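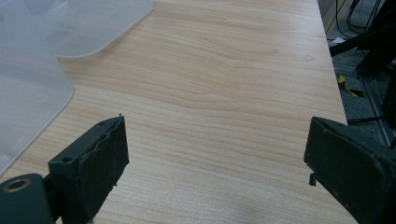 Fostska 公共餐桌改造项目 阶段进展报告
提交对象:Kemimis 基金项目管理处
报告日期:2019年1月20日
编写:Vesela Georgiev
现场负责:Kojo Opoku

一、总体进度
本阶段工作集中在Tirkau活动中心的桌面整理与防护垫配置。台面清洁工序已完成,防护垫试铺正在进行,收纳柜标签尚未开始。Yap分点因场地交接推迟,本期未安排施工,相关工时顺延至下一阶段。

二、桌面
桌面为浅米色木纹,纹理呈长波浪形,横向走势。清洁采用中性清洁剂加微湿软布,沿纹理方向单向擦拭,随后以干布复擦一遍。首次试用的清洁膏在侧光下留有擦痕,已停用,剩余部分退库。桌边封口处有两段轻微松动,已补胶,固化后复查未见翘起。

三、防护垫
选用乳白色半透明磨砂塑料垫片,圆角,平铺于桌面,不使用粘胶。透过垫片仍可隐约看到木纹,叠放处透明度有所下降,颜色略偏灰。垫片边缘略微翘起,用餐时可能勾住袖口或影响餐盘平移。Kojo Opoku建议在入库前平压一夜,效果待下期记录。
垫片收取后按叠平放,不得卷存。此前卷存的一批展开后回弹明显,已单独存放,不计入可用数量。

四、采购与费用
本期到货垫片70张,抽检7张,尺寸均在允许偏差内。垫片支出2,774元,清洁耗材支出484元,两项均在批准预算之内。票据原件由Vesela Georgiev保管,复印件随本报告附送。

五、未决事项
1. 垫片边缘翘起是否影响验收,请管理处给出判定标准。
2. 收纳柜层板间距偏小,整叠放入时需倾斜,拟调整一层层板高度,不产生额外费用。
3. Yap分点的场地钥匙仍未移交,现场测量无法进行。

六、下阶段安排
完成剩余桌面的垫片铺放,建立领用登记表,补做收纳柜标签。Yap分点测量计划于五月进行,测量结果出具后再提交该点的垫片采购申请。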